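Meltbridge Workshop Newsletter
September 2023

From the back bench: picking things up, one soft toy at a time

Hello again from the end of the room with the bad heater! A few of you have stopped on your way to the kettle to ask how the gripper is coming along, so I promised I would write it up properly, and then of course I put it off until the newsletter was nearly closed.

For anyone who joined over the summer, the plan is a small home-built arm that can tidy a floor. Before the arm comes the hand, and before the hand can do anything by itself, one of us has to hold it and do the job over and over so there is something for it to learn from. We are up to 3379 recorded grabs now, which sounds grand until you find out how many of them are the same sock. The sessions run 30 minutes each, and I can tell you that your wrist knows all about it by the end.

The finger linkages are the fourth set we have tried. The first ones came from the Bilerau kit and were fine on blocks and hopeless on anything with give in it. We moved the pivots outward, printed the links again in black, and spent a long evening (with biscuits) getting both sides to close at the same speed. I am very fond of this version – it squeezes without seeming to bully whatever it has hold of.

Soft things are the current chapter. They squash, they hide their own edges, and they look different every time you pick them up, so we have been working through the plush box. 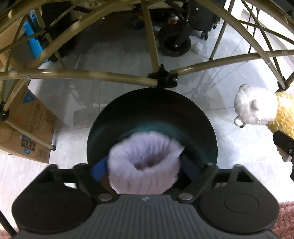 The fuzzy lavender one in the fingers, with the green bowl behind it and the lamb looking on from the right.

Next up is the Manik controller board, which needs 4 more connectors before I can close the case, and then we would like the hand on the arm by November. If you have soft toys to spare, big or small, there is a tub for them under the Vakulenko lathe. We could use 10 more, and long floppy ears are especially welcome!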